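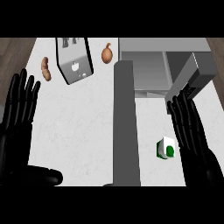
Kitchen & Dining > Countertops > Stains and Care
2 min read

Dull rings on marble counter, cleaner makes no difference

Asked by Panya Inthanon, Apr 30, 2018

We moved into a house in Cemilstead last September and it came with a white marble counter. I had never lived with marble before. Over the winter I started noticing dull rings on it, mostly on the side where we make drinks. They are the size of the bottom of a glass. You can't see them straight on, but if you bend down and look toward the window they show up clearly. There is also a patch shaped like a splash near the sink.

So far I have tried dish soap, then a stone cleaner from the hardware store, then a baking soda paste left on overnight under plastic wrap. The paste was for stains and it did nothing that I can see. My sister told me to use white vinegar but I read somewhere that it's bad for stone, so I held off.

The seller left a note saying the counter was sealed but didn't say when or with what. Is this a sealing problem? If I seal it again will the rings go away? I would like to fix it myself if it can be done for under $50. The one quote I got was from a stone place in Flekley and they wanted $96 just to come out and look.

3 answers

Answer 1 (marked as helpful)
Nattawut Thepsuriya

Those are etch marks. A stain is something soaked into the stone and it usually looks darker. An etch is where acid has eaten the polish off the surface, so it looks dull or a little white. Lemon, wine, soda, tomato and vinegar will all do it, and it can happen in a few minutes. Your sister's vinegar would have given you a bigger one.

Sealer won't remove them and won't stop new ones either. It slows down liquids soaking in. It does nothing for the polish. Don't seal over the marks until you've dealt with them.

If your counter is polished (shiny), you can fix light etching with marble polishing powder. Run a fingernail across a ring first. If you can't feel an edge, the powder should work. If you can feel it, the mark is too deep and it needs to be honed with abrasive pads, which I would leave to a shop.

Wash the area with plain water and a drop of dish soap, rinse, dry. Sprinkle on a little powder, add enough water to make it like thin yogurt, and rub with a damp white cloth or a felt pad. Small circles, firm pressure, a couple of minutes. Wipe it off and check it from a low angle with the light behind it. Repeat 2 or 3 times if it's getting better. Stop if it isn't.

Do a test spot in a back corner. If the finish there comes out shinier than the rest of the counter, yours is honed and not polished, and the powder is the wrong product.

For sealing, put a spoonful of water on the stone and leave it 15 minutes. If the stone is darker when you wipe it up, it needs sealer. If it looks the same, leave it alone for now. Wait a full day after polishing before you do this test or you'll get a false reading.

Comment from Panya Inthanon: Can't feel any edge on the rings. The splash by the sink I can feel slightly. Will order the powder and try the rings first.

Comment from Nattawut Thepsuriya: Good plan. Leave the sink one until you've had some practice.

Answer 2
flekley_dan

Had the same thing. We just use coasters and a big cutting board now and stopped looking at it. Marble is going to get marks. If you want it perfect get quartz.

Answer 3
Guest

I use Flolleo spray on mine every day and it looks fine. Not sure if it fixes rings but it smells good and doesn't leave streaks. Mine is granite though so may be different. Check the label for citric acid, some of the bathroom sprays have it.

Comment from Nattawut Thepsuriya: Granite is a lot tougher against acid, so it isn't a good comparison. Agree about reading the label.

Contact us | Terms | Copyright 2018 Phuthong Home Help | Back to top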